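Print this page | E-mail this page

Speaker notes: Setting a Small Table
Friday, September 21, 2018
By the Cleltmont Home Kitchen desk

OK, hello, come on in! Start with the question I always get: how much stuff do you really need out for a snack supper? (Wait for answers, somebody always yells "everything.") My rule is 10 things on the table, tops, and the oven counts as one.

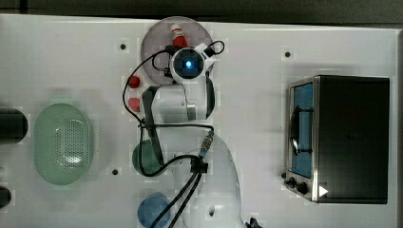 So if the oven lives on the table, pick its spot first and build out from there. I fought with mine for 26 days before I gave up and let it have the right side.

Next bit, dishes. I'm a big believer in mixing colors, and I buy mine one at a time, never in sets (pause, show the Valdebenito bowl).
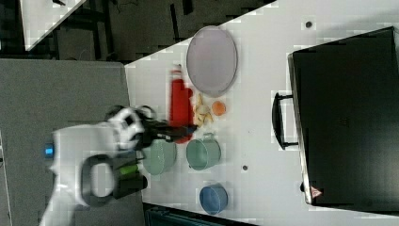 Serving sizes trip people up. Small bowls make folks take less and come back more, and I love that! Sage green next to blue looks great with a pale plate, and the chips or crackers can wait in a heap until you pick a bowl. Then questions, and plug the October class.

Contact us | © 2018 Cleltmont | Back to top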